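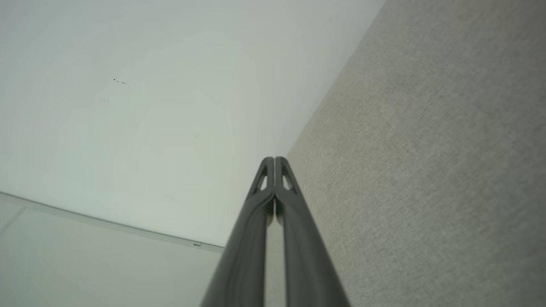 The robot arm that has been coming together since last October in the Drerari shared workshop now has a working pair of fingers, and the members who built it would like everyone to know that these are the sixth pair and by far the best looking. The arm goes by the name of Riren, after a good deal of friendly argument, and it is meant for the sort of small jobs that people at home put off, such as picking a dropped pencil out from beside a desk or pulling a sock from the place where socks go. The new fingers are long, smooth and dark gray, with rounded tips and a narrow triangular opening near the end of each one, and they can be brought close together and pointed straight into a corner where a plain white surface meets a piece of woven fabric. Corners like that were a sore subject all winter. The earlier fingers were short and blunt (one member compared them to oven mitts, and the name stuck), and they tended to stop well before they got anywhere useful.

The shape was worked out over a long string of evenings at the big bench by the window, with plenty of coffee and a fair amount of sanding. The openings near the tips are there to let the ends give a little when they press on something, and the group went back and forth for weeks over how large to make them. Too small and the tips stayed stiff, too large and they folded over like a wet playing card! The present size was a compromise that both sides of the argument now claim as their own idea.

Money has been tight but not terribly so. The whole build has cost some $300 up to now, most of it for motors, and the workshop's neighbors at Flandetti, the hardware store across the parking lot, have been kind enough to set aside odd screws and offcuts. The small camera at the wrist was the one real splurge, and it has already earned its keep, as it lets whoever is at the controls see just where the tips are headed without lying on the floor with a flashlight, the method used before.

Next on the list is a long practice run. The group wants Riren to close and open its fingers 1,000 times over a weekend or two, with breaks to check for wear, and after that to try a set of 10 household objects brought in by members. Suggestions so far include a teaspoon, a bottle cap, a tennis ball and, from an optimist, a single playing card lying flat on a table.

The workshop on Ngubane Street is open to visitors most evenings, and people who have never held a screwdriver are every bit as welcome as those who own too many. Please ring the side bell and give it a minute, because the sander is loud.

Posted 2018-05-26

Recent items
Spring bench cleanup: thank you to all who came
Laser cutter back in service
Beginner soldering night, places still open
Wanted: shelving, any condition

Drerari Shared Workshop | Contact us | Copyright 2018 | Back to top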